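Drekthorpe 19 Day Pack
Owner's Guide, Section 4: Cleaning, Drying and Re-proofing

4.1 Before you start

Set aside an evening for washing and two days for drying. The pack should be cleaned at the end of each walking season, or sooner if it has been in salt water. Bags used on the Flallport coast track need a rinse after every trip.

You will need:
A laundry tub or large bucket
A soft nail brush
Pure soap flakes or a technical fabric wash
An old towel

CAUTION: Do not machine wash or tumble dry. Heat above 40 degrees will lift the coating from the inside of the fabric, and this is not covered by the warranty.

4.2 Washing

1. Empty every pocket, including the key pocket behind the back panel. Turn the pack upside down and shake out grit and crumbs.
2. Undo all buckles and let the straps out to full length.
3. Slide the foam back sheet out through the slot at the base. Wipe it with a damp cloth and stand it in the shade.
4. Fill the tub with lukewarm water and dissolve the soap fully before the pack goes in.
5. Push the pack under and leave it for 20 minutes. Work the shoulder straps and hip belt with the brush, as these hold the most sweat and sunscreen.
6. Brush along the zips with the teeth closed, then open them and brush again.
7. Drain and rinse until the water runs clear. Three changes is usual.

NOTE: Fabric softener and bleach must not be used at any stage. For pine sap, see 4.5.

4.3 Drying

1. Press the water out with the towel. Do not wring.
2. Hang the pack upside down with all zips open, out of direct sun.
3. Turn it the right way up after the first day.
4. Refit the foam sheet only when the slot is dry to the touch.

4.4 Re-proofing

1. Lay the dry pack on its back on a clean, flat surface, with the straps clear of the front panel.
2. Spray evenly from 20 centimetres. One 500 mL bottle does the outside twice.
3. Wipe off drips after two minutes, paying attention to the colour panels, where residue shows up white.
4. Leave overnight before use.

CAUTION: Spray outdoors or in a well-ventilated shed. Keep the nozzle away from buckles.

Spare buckles are listed under part number 2237 in Section 6. 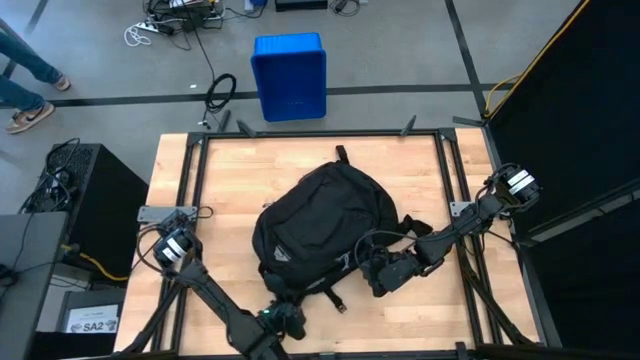
Osaze Usman: Step 3 of the washing part needs a warning. My foam sheet went back in the wrong way round and the pack dug into my shoulders for a whole weekend before I worked out why. I've now marked the top edge with a laundry pen.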